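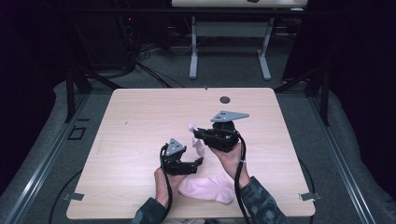 November 13, 2020

Robotics club, manipulation group. Notebook entry for the fabric task.

Picked up where we left off in October. Goal for this stretch is still the same: pick up a small soft item with both grippers, lift one end, lay it out flat, let go. Rigid blocks went fine last month, so all the time now goes to cloth.

Count in the Paltora folder before we started was 1,657 episodes. After this session it is 1,790. I went through the new ones quickly and flagged the ones where the item left the table. Those stay in the folder but should not go into training. The flag is the letter x at the end of the file name, same as before.

Notes from the session:

Thin fabric bunches up if both jaws close near the middle. Better to pin with one hand low and pull with the other. We swapped which hand pulls every few tries so the set isn't all one way.

Slow down on the release. A lot of the older episodes have the fingers opening while the arm is already moving off, and the Muvau script reads that as a drop.

Keep the cables on the outside of the wrists. Twice the left one got under the cloth and dragged it — both tries thrown out.

Recalibrated the jaw opening on both sides. Left was reading 528 fully open, right was reading 497. I put both numbers in the settings file and did not try to make them match. If you change a finger, redo this before recording anything.

Training run on the old set finished overnight. It grabs the cloth most of the time but then lifts straight up and stops, with no spreading at all. My guess is too few episodes that go all the way to the end. The next run is called Jello and uses only full episodes. Lyimo stays as the baseline, so please don't overwrite it.

To do:
Start Jello once the upload is done.
Print two more fingers, softer pads this time.
Try a bigger piece of cloth, maybe a dish towel.
Fix the time stamps in the Muvau log, still an hour off.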